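4.2 Changes in the packing room

Bromach moved its order packing to a mixed line in November. Before that, each packer took an order from start to finish: pick, bag, bin, label. Under the new arrangement the arms handle the repeat items and people handle whatever the arms have not yet been taught. Teaching is done by hand. A worker sits at a table, holds a pair of hand-held grippers, and carries out the task the way the arms are meant to do it later (Figure 3).

We interviewed 13 workers, six of whom had been assigned to teaching for at least part of the week. All six described the work as lighter on the back and harder on the wrists. Kiều Đinh, a packer before the change, told us she used to stop thinking about her hands by mid-morning and now thinks about them all day. Mitiku Moges said the slow pace bothered him more than the grippers did. Soft goods came up in most interviews. Thin plastic bags fold differently every time, and workers had their own ways of opening and placing them that they found hard to carry over to a tool with two jaws.

Targets changed as well. Packers had been measured by orders per shift. Teachers are measured by accepted demonstrations, with a goal of 200 per shift, and a demonstration can be rejected by a reviewer in another building. Workers did not object to the number itself. Their complaint was that rejections came back without a reason, often the next day. The shift lead, Sheena Chisholm, began keeping her own list of likely causes and going over it with new teachers at the start of the shift.

Pay was left as it was. Several workers felt that teaching should be graded as a separate job, and at the time of writing the matter was still open. 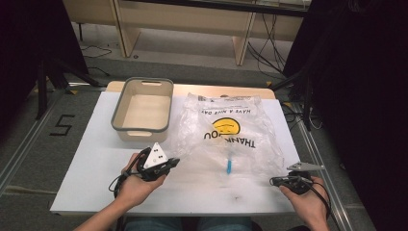 Figure 3. Teaching table with hand-held grippers, a storage bin and a plastic bag.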